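Taking an oil sample worth paying for
Speaker notes, maintenance afternoon at Nygård
Joana Vieira

Before starting

Check the clicker. Last time it advanced two slides for every press and I gave half a talk. Water on the left. Thijs Desmet is on before me with bearings and will overrun, so be ready to drop the section on filters.

Slide 1: Title

Say who I am. Fitter first, then reliability, now mostly the person who gets sent the lab reports with "is this bad?" in the subject line.

Ask for hands: who takes oil samples? Who reads the reports? Wait for the second lot of hands to be a smaller lot than the first. If it isn't, congratulate them and carry on as planned.

Slide 2: What the lab is looking at

Keep it short, they can get this from a leaflet. The lab wants to know three things about the bottle: is the oil still oil, is there anything in it that came from outside, and is there anything in it that used to be part of the machine.

Viscosity for the first. Water and silicon for the second (silicon is mostly dirt, occasionally sealant, and once in my career a generous helping of antifoam somebody had added twice). Metals for the third. Iron from gears and shafts, copper and tin from bronze cages and bushes, chromium if you're having a really expensive month.

Mention particle size here. The usual elemental test sees fine wear well and is nearly blind to anything bigger than a few microns. So a gearbox that is coming apart in flakes can send you a lovely clean iron figure. If you're worried about a box, ask for a ferrous density number or a filter patch as well. Pause, people write this down.

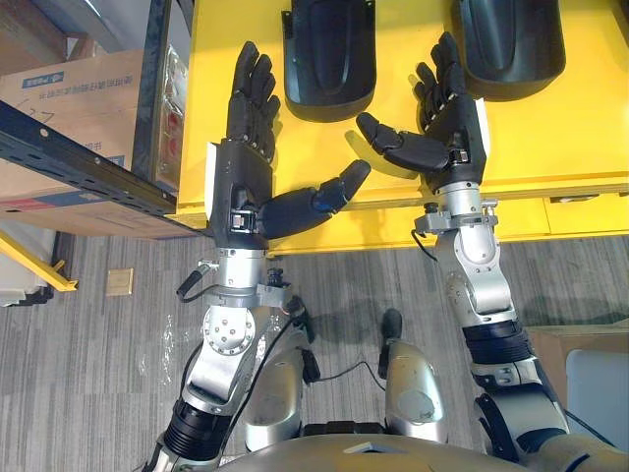
Slide 3: The Skakness gearboxes

The main story. Don't rush it.

Skakness had a row of conveyor gearboxes sampled every quarter, very diligently, by whoever was on shift. Results went up and down like a tide table. In March the iron on one box doubled, so it was opened up. Nothing wrong with it. Closed it again with a new set of seals and a bill.

Then Horácio Mota went and watched three people take the same sample. One took it from the drain plug, first squirt, with the machine cold. One used a tube down the filler hole and touched the bottom. One took it from the drain as well but let a cupful run first, and then caught the sample in the cup.

Read that last one again, slowly. He sampled the cup. The cup lived on a shelf beside the grease gun.

Point to make: the lab had measured everything correctly. We were trending three people's habits.

Slide 4: Where to take it from

Live zone, moving oil. On a circulating system that means the return line upstream of the filter, ideally at an elbow where the flow is turbulent. After the filter tells you how the filter is doing, and if that's your question, fine, take both.

On a splash-lubricated box you don't have a line. Fit a sample port with a pilot tube, ending roughly halfway up the oil level, away from the bottom and away from the walls. Somebody will ask what the port costs. Answer: less than the seals at Skakness.

Drain plug: only if there is truly no other way, and then write "drain plug" on the label so the poor soul reading the result knows what they've got.

Slide 5: When to take it

Running, at working temperature. If the guarding or the site rules say it has to be stopped, then as soon after stopping as you safely can, and the same delay every time. Heavy particles start to settle straight away and they are the ones you wanted.

Same hours since the last oil change, as near as you can manage. A sample at 4000 hours and a sample the week after a change are not neighbours on a graph, whatever the software draws between them. Show the Jumora graph now. The line goes down beautifully. They changed the oil.

If top-ups aren't recorded, say so on the form. Nendaten topped up one hydraulic power pack so often that its oil was always excellent. The floor under it was in good condition too, very well lubricated.
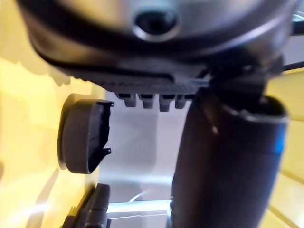
Slide 6: Taking it, step by step

Go through at walking pace. I've got the kit in the box, hold each bit up.

Wipe the port before you take the cap off. Lint-free cloth, and not the one in your back pocket.
Flush. Five times the volume of the dead leg and tube, into a waste bottle.
New tube for every sample point. Tube is cheap. I have met people who rinse it.
Open the clean bottle last and close it first. Cap stays in your hand, never upside down on the guard.
Fill to three quarters so the lab can shake it.
Label there and then. On the bench there will be 9 bottles of brown oil and one biro.

Jayson Ignacio's trick, give him credit: put the bottle in a zip bag with the lid still on, work the lid off inside the bag, and push the tube through the plastic. Looks daft, keeps the dust out, works well near anything to do with cement.

Slide 7: Posting it

Samples on the windowsill do not mature. Send them the same day. Idalina Cunha found 8 in a desk drawer when her predecessor left, the oldest from a pump that had since been scrapped.

Slide 8: Filters (skip if Thijs overran)

Cut the old filter open, spread the pleats, look with a lens and run a magnet over them. Shiny slivers are worth a phone call. Black sludge usually means the oil has been cooked or kept too long.

Slide 9: Reading the report

Ignore the traffic light for a moment and look at your own last few results. A green with iron climbing steadily is more interesting than an amber that has been amber for years. The lab's limits are set for lots of machines. Yours is one machine and has its own normal.

One odd result: resample before you pick up a spanner. Properly, from the right place. Horácio will come and watch if you ask him.

Questions

Likely ones: synthetic or mineral (ask your supplier, then ask another), how often (monthly for critical kit, quarterly for most), online sensors (good for trends, still want a bottle when they alarm).

Collect the sample bottles from the front row before they leave. And the clicker.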